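To: Nutthorpe Homes & Linens list
Date: April 29, 2020
Subject: Re: [linens] washing plush throws without wrecking them

> Hi all, I have a plush throw in a light color, one of the Otmont ones,
> and the pile has gone flat and kind of crunchy in patches. I washed it
> warm with the towels and dried it on high because the tag is long gone.
> Is it ruined or can I get the softness back? Also how are people
> folding these so they don't take up the whole closet shelf. Mine
> slides off every time I open the door.

Quick reply, supper's on.

Probably not ruined. Depends if it's detergent or melted fibers. Rub a crunchy bit between your fingers – if it feels waxy and loosens up, that's soap left in it. If it's hard little beads on the tips, the dryer did that, and those won't come back. You can snip the worst ones with nail scissors but go easy.

For soap: run it again by itself, cold, gentle, NO detergent at all. Half a cup of white vinegar where the softener goes. Extra rinse. Mine took 3 rinses before the water stopped sudsing, and I don't even use much soap. Never softener on plush. It coats it.

Towels are the other half of your problem. Terry sheds like crazy and the lint works right down into the pile. Wash them separate. Same with anything with velcro, or a zipper you can't close.

Drying: low or no heat, take it out while it's a bit damp, shake hard, hang it over two lines or a couple of chair backs so it doesn't get one hard crease. Then a soft brush, the baby hairbrush kind. Short strokes, all one direction. Do it once damp and again when it's dry. Looks like nothing is happening for the first few minutes and then teh flat spots start to lift.

If yours has a woven part sewn to the plush, don't brush across the seam, you'll snag it. Brush up to it and stop. And don't iron the woven side to get the creases out, the heat goes straight through to the pile next to it. I hang mine in the bathroom when somebody's showering.

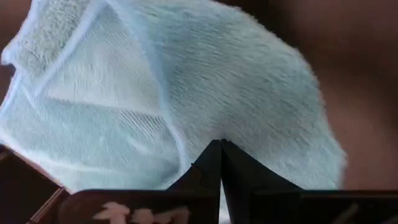 Check the piping too before it goes back in the wash. A loose stitch there turns into a hole by the second spin. I go over mine with plain white cotton thread, tiny stitches, doesn't show.

Folding – thirds the long way, plush side in, then roll from one end. Not tight. Stand the rolls up in a basket or a deep bin if you've got one, they stay put way better than a flat stack. Flat is ok if there's nothing on top. The weight is what kills the pile. I had one under the winter quilts from November on and it came out like felt.

I'd skip the vacuum bags. Fine for pillows maybe.

The Dronisholm care sheet somebody posted a while back says pretty much the same thing except they want you to use wool wash. Tried it, no difference I could feel. Can dig it up if you want it, but it'll be May before I get to that box.

Let me know if the vinegar wash does anything. And what size is your washer? If the throw is packed in there it wont rinse no matter what you do, take it to a laundromat and use one of the big ones.

Gotta run, something's boiling over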